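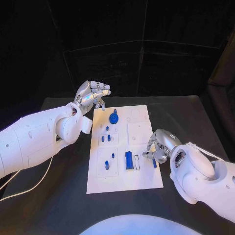 Reading time: 5 min

4. Perception and Slot-State Estimation

4.1 Task board and viewpoint

Figure 3. The head view of the task board as passed to the slot-state estimator. Both hands are over the board. The knob, the block, the empty rectangular outline and the three raised plates are the features used for registration and state labeling.

All experiments in this section use the white board of Figure 3, viewed from the head with the long sides running away from the camera. The blue parts fall into three classes: a round knob with a broad base, a ridged rectangular block, and small pegs. The targets are circular outlines of two sizes, a rectangular outline close in width to the block, and three raised square plates. In the configuration of Figure 3, two of the plates carry two pegs each and one carries none.

The planner described in Section 5 does not consume images. It consumes a table of slots, where each slot has a pose in the board frame, a class, and a state drawn from the set {empty, occupied, unknown}. The job of perception is to keep that table correct at the rate at which the planner commits to new actions. We found that most planning failures in our earlier system, Drivar, could be traced to a wrong entry in this table and comparatively few to the search itself.

4.2 Board registration

The board is registered once per episode and then tracked. Registration fits a plane to the white region, extracts the visible edges, and matches the drawn outlines and plate borders against a stored template. The blue parts are masked out before matching. An early version kept them in, and the fit was pulled toward whichever part had the strongest edges, usually the block.

The far edge of the board gives the weakest constraint on pose. It is foreshortened and the left hand often reaches toward the corner nearest to it, as in Figure 3. We therefore weight edge residuals by their projected pixel density and drop any edge segment that lies inside the predicted silhouette of either arm. Plate borders get the highest weight. They are raised, they produce a stable shadow line under our lighting, and at least one of them is visible in every registration view we collected.

Board and table differ strongly in brightness, so segmentation of the outer contour is not a problem in practice. Segmentation of the hands against the board is harder. The forearms and wrists are white, like the board, and the fingers are silver. A color threshold that works for the blue parts has nothing useful to say about where the board stops and the wrist begins.

4.3 Self-occlusion masks

To handle this we render both arms from joint state and use the result as a mask. The renderer is part of Wike, our kinematics library, and runs on the same clock as the joint encoders. Masks are dilated by a margin that grows with joint velocity. At rest the margin is small; during a reach it expands to absorb timing error between encoder and image.

Two details mattered more than expected. First, the cables are not part of the kinematic model. The cable on the left arm leaves from the underside and lies across the table, and in some poses a cable can pass over the board edge. We model each cable as a swept region attached to the forearm link and treat everything inside it as unknown. This is conservative and costs some visibility near the border. Second, finger pose is reported with lower accuracy than arm pose. When an index finger is extended downward next to a peg, an error in the distal joint can shift the mask enough to expose silver pixels or hide blue ones. For fingers we add a fixed margin on top of the velocity term.

4.4 Slot-state estimation

For each slot, the estimator crops a patch in board coordinates, applies the mask, and computes the visible fraction. If less than half the patch is visible, the state is set to unknown and the previous estimate is kept with a decaying confidence. Otherwise a small classifier returns empty or occupied.

The classifier, Pristden, was trained on 3,733 patches labeled by hand and tested on a held-out set of 1,900. Patches were split by episode, so no episode contributes to both sets. Labeling was done by Aileen Aquino using the Nedutance annotation tool, with the full head view shown next to each patch. Patches shown alone proved hard to label: a peg seen nearly end-on and a drawn circle can look alike at low resolution.

Plates need separate treatment. A plate is a region that may hold several pegs, and pegs on the same plate can differ in height and thickness. The tall peg on the near plate in Figure 3 is an example of a part that projects well beyond its own base in the image. We run peg detection over the whole plate and intersect each detection with the plate plane to recover the base position. Using the centroid of the blue region instead biases the estimate away from the camera, and the bias increases with peg height.

4.5 Bimanual arbitration

With both hands over the board, the number of unknown slots rises. The planner can respond in one of two ways: wait for a slot to clear, or request a retreat from the arm that is blocking it. We assign every unknown slot to the arm whose mask covers the larger share of its patch and add a retreat cost to that arm. The planner then trades the cost against the value of knowing the state.

In a log of 2,505 planner queries, the dominant pattern was one arm hovering at a pre-grasp pose while the other waited on a slot beneath it. A hovering hand does not trigger the velocity term, so its mask is tight, but it can still cover a slot for a long interval. We added a hover timeout of 3 seconds, after which the retreat cost is dropped to zero for slots on the critical path.

4.6 Limitations

The estimator assumes a rigid board that does not slide. Small shifts are absorbed by tracking; a large shift during full occlusion of the plates is not detected until the hands retreat. The method also has no notion of a partly seated part. A block resting on the rim of its slot is reported as occupied, and the error surfaces only at the force check in Section 5.3 – by which point the planner has already released the arm for the next action.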